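Notebook, bench 2, January
Handling rules for thin sheet stock, revision in progress

Started 9:40. Carrying on from the last entry. The aim is to get the sheet handling rules down to something that fits on one page and can be checked at the bench without opening the project folder. The draft from Drultamari covers rigid parts well and says very little about anything that bends. Most of what we put in front of the grippers bends.

Terms first, so that the log stays readable:

Sheet: anything that changes shape under its own weight when held at one point.
Pinch: contact by both faces of one gripper on opposite sides of the sheet.
Support: any other contact that carries load, including the bench.
Handover: the interval in which two grippers have a pinch on the same sheet.

The old log used "grip" for the first three. Please don't.

Rule 1. Pinch at a corner or along a short edge. No pinch over print if there is a blank margin wide enough for the fingertip. Glossy coated card marks easily and the mark shows under side light.

Rule 2. Write down the orientation of the sheet at pinch, with reference to the print: upright, inverted, or sideways, and which way the top points. "Rotated" alone is not an entry.

Rule 3. The second gripper stays open and below the sheet until the first pinch is confirmed. Confirmation is by finger position and by head camera, both. Finger position alone can't tell a thin card from a closed gripper at the resolution we have.

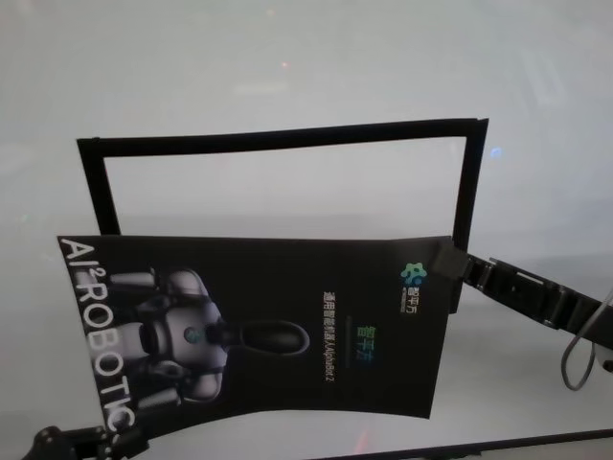 Rule 4. Bow in the sheet is allowed. A crease is not. A bowed card comes back flat if it is released within the time limit, and the limit for coated card stays at 25 seconds until somebody has better data. The Kozłowski procedure gives a longer time, but it was written for uncoated stock and shouldn't be quoted for ours.

Rule 5. Anything standing on the work surface within reach of the sheet counts as an obstacle, including open frames. The planner treats an open frame as free space through the middle. For a bare gripper that is correct. For a gripper with a sheet hanging off it, it is wrong, as the free corner can swing into the opening and catch on the way out. Until the planner takes the held sheet into account, mark the whole outline as solid.

Rule 6. Cable slack. Check the loop at the wrist over the full range of the move before the first run and after any change of tool. The loop must not be able to reach the sheet or the frame at any point. Check it with the power on and the arm in reduced speed, one person at the stop, one watching the wrist.

11:15. Speed limits. Draft has 200 mm/s for a held sheet, all stock. I'd keep it for approach with an empty gripper and go lower once the sheet is off the surface. Left as a note in the margin. Needs a test with the stiffer card before it goes in as a number.

Rule 7 took up most of the late morning. It concerns panels, where the sheet definition stops being useful: a tilted panel is stiff across one direction and leans on something in the other. Proposed wording: "A panel that is not flat on the bench is to be treated as supported by its lower edge only. No contact above the lower edge without a check from the wrist camera." Laloson uses nearly the same rule for trays and has a shorter version, to be compared.

Reflections are the weak point. On a glossy panel the brightest streak can be picked up as an edge, and the edge finder has no way of knowing better from one view. Good practice for now is two views from different wrist angles before any contact. A feature that shifts with the wrist is a reflection and gets dropped.
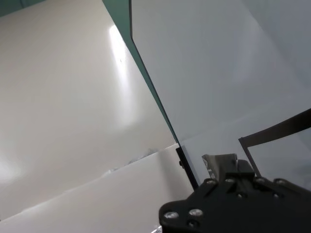
Rule 8. Covering on the work surface is to be pulled flat before each run. Wrinkles where a panel meets the surface give a false lower edge, and Rule 7 depends on the lower edge being right. If the covering can't be pulled flat, change it.

Rule 9. Fasteners on the gripper housing: visual check at the start of each session, torque check at the interval in the maintenance sheet. Don't retighten by feel between sessions. Log any screw that has moved.

14:20. Ran the wording past the Ellosero checklist. Item 432 there asks for a named stop condition for each handling rule. We have one for Rules 3 and 6 and nothing for the rest. For Rule 4 it could be the time limit. For Rule 8 I don't see a stop condition, only a precondition, and would write it up as such.

Open:
- stop conditions for 1, 2, 5, 7, 9
- speed with held sheet
- whether a handover counts as one pinch or two in the log (I say two)
- move the definitions to the front page, larger type

Draft saved to the shared folder under handling, sheet, rev C. Comments in the file please, in the margin column.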